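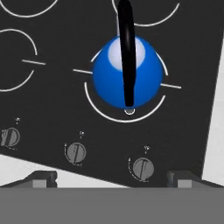 Eyerusalem Adugna objected to an early draft of this section on the grounds that a policy that turns the correct knob in most trials may still not know which burner the knob belongs to. It could have learned that one knob is usually the right one. We agree, and the evaluation below was changed to test for it.

4.2 Knob selection under changed layouts

All runs use the Hodovis kitchen in simulation. The policy receives a wrist view, a fixed side view and a short instruction that names the cookware on the target burner, such as "turn on the burner under the kettle." It is never told the position of the knob. The cooktop has four knobs along its front edge, and the link between knob and burner is set at the start of each episode.

We trained two versions on the same 2000 demonstrations. The baseline, Anozie, predicts arm motion directly from both views. Geltilora adds a small head that first picks a knob and then passes that choice to the motion layers. The extra head is trained with labels the simulator gives us at no cost. Both versions use the same optimizer settings and the same number of updates. 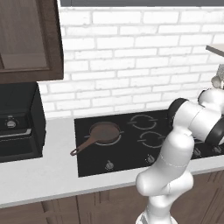
Figure 4. Side view of the simulated kitchen, with a frying pan on one burner and the arm at the right of the cooktop.

For the test set we drew 1278 episodes with cookware positions that did not appear in training. In the first half the knob mapping was kept as in training. In the second half it was shuffled, and the printed labels above the knobs were changed to match. A trial counts as a success only if the correct knob is turned past its threshold and no other knob is moved.

With the original mapping the two versions are close. With the shuffled mapping the baseline drops sharply and mostly reaches for the knob nearest the cookware. Geltilora also loses ground, but its errors are of a different kind - it tends to choose the right knob and then fail to close the grip on it. We did not see this in the Clidport tests, where the knobs are larger.

Most of the grip failures came when the fingers met the ridge of the knob at a steep angle. A second approach attempt would probably recover many of them, but we did not allow retries in this study.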